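Section 4: Care of Woven Cane and Wicker Furnishings

4.1 Scope

This section applies to all woven items supplied under the Pernavix range, including chairs, baskets, trays and storage organizers. It does not apply to Gollska upholstered pieces, which are covered in Section 6. Owners should read the whole section before carrying out any cleaning or repair. Revision dated 9/7/25.

4.2 Placement

1. Place the item on a level, dry surface. Light items may stand on a table or shelf.
2. Keep the item at least 20 centimetres from any baseboard heater, radiator or vent.
3. Avoid prolonged direct sunlight. Natural fibres lighten unevenly, and the change in colour cannot be reversed.
4. Where the item stands on finished wood, fit the felt pads supplied in the hardware envelope.

Note: Small creaking sounds are normal during the first weeks of use, particularly in the heating season.

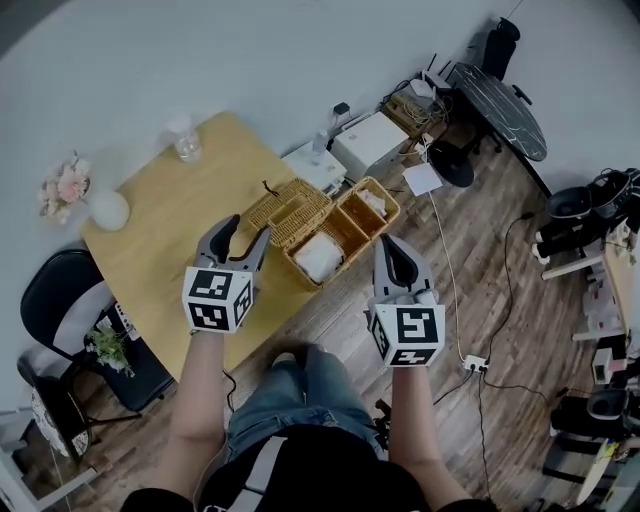

4.3 Routine Cleaning

1. Remove the contents and any cushions or liners.
2. Vacuum with a soft brush attachment, following the direction of the weave.
3. Loosen dust in tight crossings with a dry, natural-bristle brush. An old paintbrush is suitable.
4. Wipe with a cloth dampened in lukewarm water and wrung out thoroughly.
5. Leave to dry in moving air, away from direct heat, before replacing the contents.

Caution: Do not immerse any woven item. Items marked Kļaviņa on the base label have glued joints and may separate if soaked.

Caution: Do not use bleach, furniture polish containing silicone, or a pressure washer. Damage from these products is excluded from the Dresis warranty.

4.4 Loose or Broken Strands

Strands that have lifted may be tucked back by hand after light misting. Broken strands should be dealt with promptly — a single open end will catch on clothing and draw out its neighbours.

1. Mist the affected area and wait 20 minutes.
2. Trim the broken end at an angle with sharp scissors.
3. Apply a small amount of clear wood glue to the underside only.
4. Press the strand into place and hold it with a padded clamp or clothes peg overnight.

If more than two adjoining strands are broken, discontinue use and request repair kit 107, which contains matched fibre, a reed awl and instructions. Owners should state the colour of the item when ordering.

4.5 Seasonal Storage

Items not required over the winter should be cleaned, dried completely and covered with breathable cotton. Plastic sheeting must not be used. Check stored items in March for mildew, and brush any affected areas outdoors before bringing the item back into use.
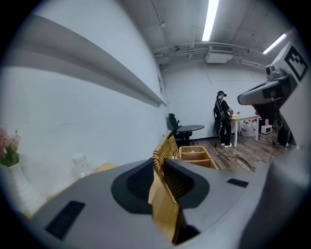
May wicker be painted or stained by the owner?

Water-based finishes may be applied to uncoated items, provided the surface has been cleaned and lightly sanded. Apply two thin coats and allow each to cure fully. Coated items should be referred to Dresis for refinishing.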